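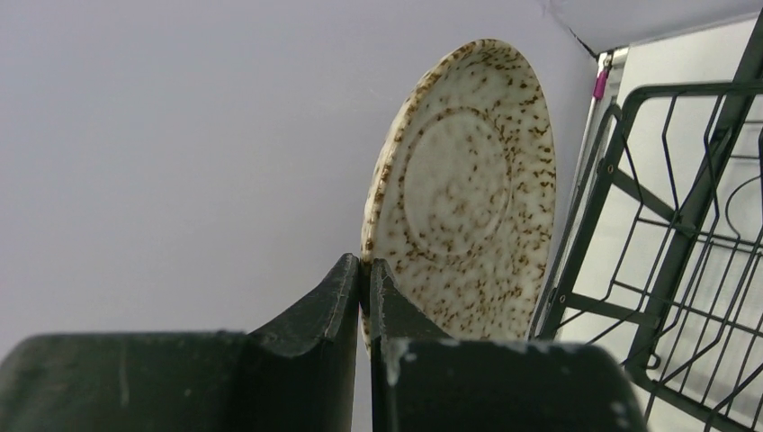 A speckled saucer with the cup well facing out. Flecks are heavier toward the rim.

Speckle glazes hide wear well, and that complicates inspection. On a cream ground, a rust-brown fleck and a small chip can look alike at arm's length. Griet Vandenberghe, who restores tableware at Trurska, checks by touch, running a fingertip along the rim and then around the well.

Saucers take up little width in a rack but tip easily. The raised ring shifts the weight off center, and a divider spaced for dinner plates leaves slack. Vandenberghe sets hers in the end slots, wells all facing the same way.

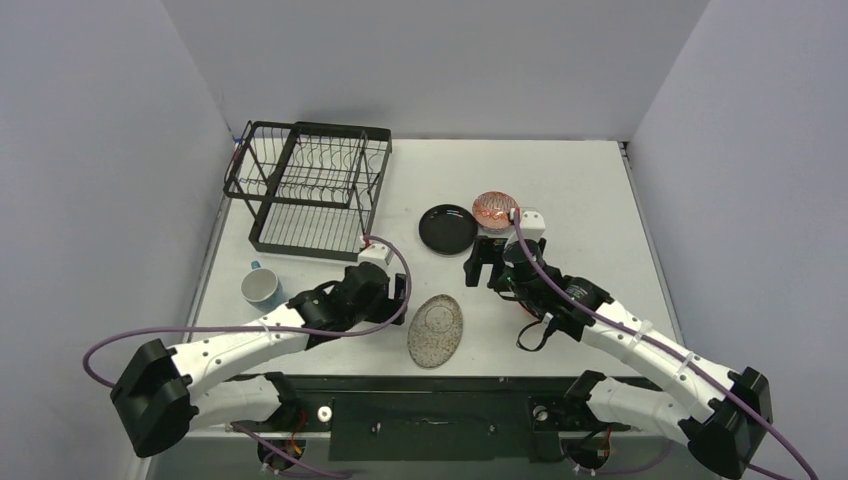 STORAGE & CARE

A wire rack with curved dividers suits round plates of ordinary depth. Oval plates go in with the long axis level, which keeps the top edge below the next shelf. Mugs stay out of the plate slots.

Glossy black glaze shows mineral film sooner than any speckled surface and should be dried by hand. Patterned plates depend on where the decoration sits. If it lies over the glaze, Vandenberghe washes it in warm water with a soft cloth and no scouring powder.

Nele Jacobs keeps 289 mixed pieces at the Sterby lending store and stacks flat plates up to 11 high, with felt between them. Saucers are stacked in eights.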